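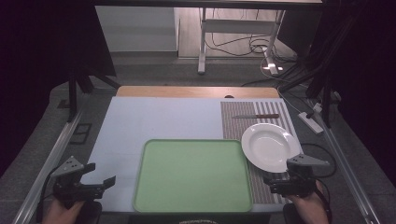

Kayode Odukoya wrote:
Before anyone gets going, I'd like it noted that I was told "robot open day" and I wore my good shoes. I expected to be served a drink by something with wheels. I'm not complaining about the free parking.

Re: Sandovitz open day, who went?
Started by Bernardo Falcão, 11 Sep 2022

Bernardo Falcão
Fair, and I'm the one who told you, so I'll take my share of it. For those who missed it: Sandovitz opened up the Cinutitz building to the public and ran demonstrations all afternoon. Downstairs was the palletizer, which does what palletizers do. Upstairs was the table setting station, where two people-powered grippers were learning manners. You hold one in each hand, you move the plate and the knife with them, and the recordings go off to train an arm to do the same. The arm itself was not upstairs. I asked. It was "in the other building," like everybody's girlfriend in high school.

I stayed at that table longer than I've ever stayed at a museum. Anyone else?

Dorottya Csonka
I went, with my mother, who has opinions about table settings and had been waiting years for a machine to share them with. She watched a whole turn without speaking and then informed the operator that the knife belongs next to the plate with the blade facing in. The knife was lying sideways above the plate at the time. He told her very politely that for this task it starts wherever it starts. She told him that was how her brother-in-law ate.

I thought it was the best thing in the building, by the way. The palletizer was loud and behind glass.

Kayode Odukoya
The palletizer WORKED, Dorottya. It picked up boxes and put them on other boxes. I went upstairs and saw a man moving a plate with two very expensive clothespins. I can move a plate. I moved one this morning.

rustbelt_ron
Didn't go, too far, but I'm with Kayode. Sounds like the robot demo was a person. I have seen persons.

Margarida Moreira
You two are being dense on purpose, so I'll bite. The hard part of a job like this is getting hold of enough good tries at it. You can't write down how to slide two flat fingers under the rim of a plate. I tried explaining it to my son once and we're down to a service for 3. So you have people do it, over and over, with the same kind of fingers the arm is going to have, and you save all of it. What you saw upstairs was the actual work. The palletizer was the brochure.

Also the fingers are not clothespins. They're short, they're parallel, and you feel stupid with them for the first several minutes. I know because they let visitors have a go at 2 o'clock, and I was first in line.

Bernardo Falcão
I had a go too! I would describe my performance as "data." The plate is round with a wide flat rim, which sounds easy to pinch, and then you've got one corner of your brain on the left gripper, which is just hanging out by the green tray with nothing to do, and the other on the cable trying to have lunch with you. I got the plate up and put it down again half on the placemat. The operator said that was useful. I've been a teacher for a long time and I know what "useful" means.

Kayode Odukoya
So they're training it on Bernardo. Good. I'll eat over the sink.

Duarte Caldeira
They aren't, as far as I heard. I asked the woman running the sign-up sheet and she said visitor turns get thrown out, they only keep the ones from their own people. Which I found both sensible and a little hurtful.

My complaint is different. Why the striped placemat? Grey and white stripes all the way down, and a shiny knife on top of it. I do camera inspection for a living (bottling, then cookies, don't ask) and if a customer put that in front of me I'd charge extra. Stripes make trouble. Use a plain mat, get it working, then get fancy.

Margarida Moreira
And then the first real kitchen it goes into has a striped mat and it falls over. I'd want the ugly stuff in from the start.

Duarte Caldeira
We did that once at Posadness. Everything in from the start, every label, every lighting condition. The line was due in April. It ran 9 weeks late and then they changed the label. I say plain mat first.

Margarida Moreira
That was a line with one job, Duarte. You could put a roof over it and tell the cookies where to stand. This thing is supposed to go where people are.

Duarte Caldeira
People can also be told where to stand. I've seen it done.

rustbelt_ron
What's the tray for?

Dorottya Csonka
In the turns we watched, the knife went in it at the end. My mother has a view on that as well and I've asked her to keep it for Christmas.

Kayode Odukoya
Serious question now, because I did pay for gas. Did anyone get a straight answer on when the arm does this by itself? I asked the guy in the Magalhães polo shirt and he said "it depends what you mean by itself." I meant by itself.

Bernardo Falcão
I got "next open day, we hope." Then someone behind him coughed.

Margarida Moreira
I got a better one than that, probably because I'd stopped being sarcastic by then - you might try it. She said the arm does the plate fine if the plate is already near the middle of the mat, and the knife is the problem. A flat knife on a flat surface gives you nothing to get under. People cheat by tipping it up on the handle, without noticing they do it, and the arm has to pick that up from the recordings. She'd rather show nothing than show it missing a knife 8 times in front of children.

Kayode Odukoya
See, I would have driven twice as far to watch it miss a knife. That's a show.

Duarte Caldeira
Agreed, and I never agree with Kayode. Show the misses. We all know what a miss looks like, we've all been at Bernardo's turn.

Bernardo Falcão
Noted. I emailed the address on the flyer to ask if they'd bring the arm over next time, misses and all. If I get anything back I'll post it here. Kayode, they did have coffee, it was behind the palletizer.

Kayode Odukoya
Served by what?

Bernardo Falcão
A thermos.

Dorottya Csonka
The coffee was fine. Does anyone know if you have to sign up ahead for the gripper turns next time? Mom wants one.

Margarida Moreira
Sign-up is at the door, and get there before lunch, the sheet fills up. Tell her to keep her elbows in.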